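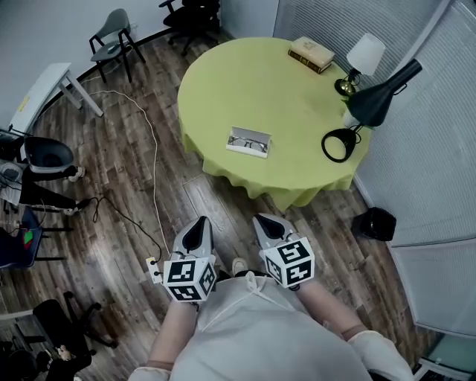
01/09/2022: marker tracking, day two on the round table

Got in early and reran the pose extraction on yesterday's recordings before touching anything else. Of 42 takes, 39 went through clean. The other three all fail in the same place, when the right gripper rolls inward over the table and its cube turns so that only one face is left for the detector to work with. With two faces the solver is solid. With one face it flips between two answers, and the fingertip jumps sideways for a few frames and then jumps back.

Crescencio thinks it is the blinds. His argument is that the window side is brighter and the white border on the markers washes out. I looked at the raw crops and the corners are fine. The detector finds them. The trouble is in the step after, where we pick the solution with the lower reprojection error and ignore where the gripper was one frame earlier. When the two errors are nearly equal the choice is a coin toss.

So I spent the morning on that. Changes in Liltberg, tracking branch:

The solver now returns both candidates with their errors.
If the ratio between the errors is under the threshold, take the candidate closer to the last good pose.
If there is no good pose in the last 40 frames, mark the sample invalid and move on.

The last rule I went back and forth on. Chak-lun wanted to interpolate across the gap. I don't want made-up wrist angles going into training, especially near a grasp, and a short gap with a flag on it is easy to deal with later. We left it as invalid for now. He wrote a ticket so we don't forget we disagreed.

Reran the three bad takes after lunch. Two are fixed. The third still has one jump near the end. Haven't worked out why. The last good pose before it might already be the wrong one, in which case my rule just holds on to the mistake. Need to plot both candidates for the whole take and look.

The glasses case task is still the one I care about. It is white and the cubes are white, and the object mask in Drendum keeps bleeding from the case onto the nearest cube when the grippers come in from above. I tried projecting the cube's outline from the known pose and cutting it out of the mask. It works when the pose is right, so it depends on everything above. Cost is 70 lines and one more thing to keep calibrated. The books don't have this problem. Neither does the tablecloth, although the ruffles along the front edge still give the depth estimate trouble, and the plane fit for the tabletop drifts low if I let those points in. Cropped them out by hand today. Should be a proper outlier step.

The new gowns are fine. I had been worried that loose white sleeves would confuse the arm mask and they mostly don't.

Mathias, the viewer, crashed twice when I scrubbed backward through a long take. Same stack trace both times, something in the frame cache. I restarted it and kept going forward only. Also found that it draws the left gripper's axes with the old offset, which cost me half an hour of thinking the left side was broken. The data is right and the drawing is wrong. Left a note in the channel.

Planner side: Crescencio loaded the corrected takes into Nellance and played them back in simulation. The approach to the case looks good. The wrist is smoother than last week. The simulated gripper still closes early, which I think is a time offset between the gripper width stream and the poses. He is going to cross-correlate them tonight.

Tomorrow: plot the candidates for the bad take, fix the axes offset, ask Chak-lun for the extrinsics file he used, rename the threshold so it says what it is. Batteries are on the charger.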